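Mumutance Reading Rooms
Progress report to the Briem Fund, second period
Prepared by Valdemar Norðdahl, project lead, Cleletent

Work done in this period

The grant covers the repair and reopening of the reading rooms at Mumutance and a lending service for the villages that lost theirs when the mobile library stopped. At the last report the roof had been made sound and the electrics were waiting for a second inspection. The inspection was passed at the first visit and the certificate is attached as Appendix B.

The upper room is now open to the public. The lower room is not. When the old shelving came out we found damp along the north wall, and the plaster had to be taken back to the stone. It has been left to dry and will be replastered in lime. The surveyor advised against using heaters to speed this up, so we have had the windows open in the daytime and a dehumidifier running overnight.

We have 171 registered borrowers, of whom most live within walking distance. Take-up in the outlying villages is slower than we hoped. The drop-off boxes are used for returns but few people use the request slips, and we think the slips ask for too much. A shorter version is being printed.

Stock

Ostatier delivered the first order of books in good condition, 290 titles in all. Large print and children's picture books were sent out first. Local history is held up by a dispute over a donated collection, where the family would like it kept together on one shelf and our lending rules do not allow for that. We have offered a reference shelf in the upper room and are waiting to hear back.

Cataloguing is behind. The software moved to a new version part way through and the old records came across without their shelf marks. These are being typed in again by hand.

Decoration and fittings

Paint for the lower room cannot be ordered until the walls are dry, but the choice of colours is under way. Users of the upper room have told us that the white walls there are glaring on bright afternoons, and several asked for something darker at the reading end.

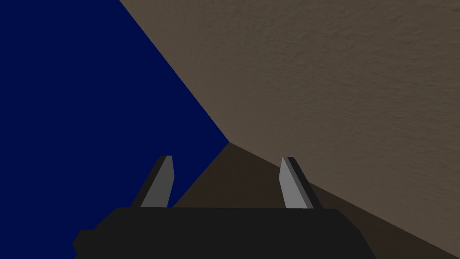
Dark navy blue beside two other surfaces, meeting at a corner. Computer rendering.

The shelving for the lower room has been made and is in storage at the joiner's yard. The storage is free until December, after which there is a monthly charge. The ramp at the side door is finished apart from the handrail.

Spending

Spending is within budget overall. The plaster work was not in the original estimate and has taken most of the contingency. Furniture came in under the estimate and we ask the Fund's permission to move the difference to building works. A revised budget sheet is in Appendix C.

Risks

The main risk is the north wall. If it is still damp at the next survey, the opening of the lower room will move again, and the storage charge will apply. The second is staffing. We have 3 paid posts and one is vacant. The upper room closes at lunchtime until it is filled.

Next period

Replaster and paint the lower room. Fit the handrail. Finish the shelf marks. Send out the new request slips with the autumn newsletter and compare the number returned with this period's.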